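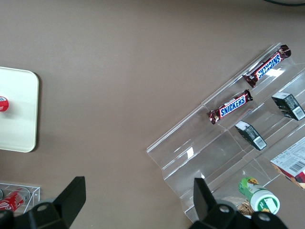
Your questions about snack shelves and tiered racks, answered
Jan 1, 2022 | by Liya Asfaw
38 shares | 11 comments

Ever since I wrote about the little help-yourself corner in our tea room at Graseck, my inbox has been full of lovely, practical questions. I've gathered up the ones that come round most often.

Why a clear rack and not a basket?
I loved my basket, I really did, but everything good sank to the bottom of it and stayed there! With stepped, see-through tiers you can spot a Snickers from the doorway, and the small boxes stand in their own compartments instead of sliding about underneath.

What goes on which tier?
Chocolate bars do very well lying flat on the upper ledges. Small boxes I like to stand on end, and bigger packets and little bottles can go at the lower edge, where they won't topple on to anything.

Does it have to be square to the table?
Not a bit. Set it at a slant if that suits the way people come into the room. Ours has wandered all over the place and I've stopped straightening it.

Where should the fizzy drinks go?
Beside the rack, please, never on it. A can lying on its side in a small clear container of its own is quite happy, and won't go rolling off on an adventure.

How do I clean the plastic?
Lukewarm water, a drop of washing-up liquid and a soft cloth. Avoid kitchen roll, as it leaves fine scratches that show up dreadfully whenever the light catches them. Gertraud Leitner wrote in June to recommend an old cotton pillowcase, and I've used one ever since.

How often do you restock?
Every 2 weeks, or sooner if we've had visitors. I take everything off first, check the dates, and put the older things at the front.

What about people with nut allergies?
Keep every wrapper on and the ingredients where they can be read, and don't tip anything loose into a shared tray. If in doubt, leave the nutty bars out altogether.

Contact: Liya Asfaw, Graseck Tea Room | © 2022 | Back to top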